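Re: [lirnach-film] Outdoor screenings in September

> The Ferkedier people say they can run the open-air program on both
> nights at Pendodia, 274 seats, with the new print of Mohamedi as the
> closing film. They only need our yes.

I'd hold off on the yes.

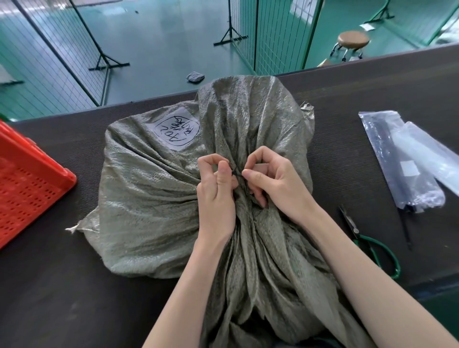

From: a list member, Lirnach
Date: August 2, 2026

274 seats where? The Pendodia courtyard has the big tree in the middle, and from the left side you get half a screen. Last year's program promised a new print too, and what we watched was a disc with the menu showing.

I'm also not convinced by two nights. The short films drew 31 people, and that was with free entry. Who is paying for the second projector?
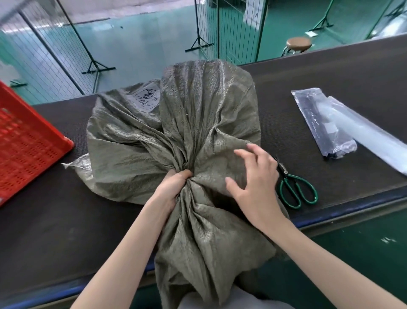 And please, can someone ask what happens if it rains? "We'll move indoors" isn't a plan when the indoor room holds 25. I like Mohamedi and I'd happily sit through it again, but I want to see the rental terms in writing before our name goes on a poster.

If they've sent a contract, forward it to the list.

Contact the list owner | Back to top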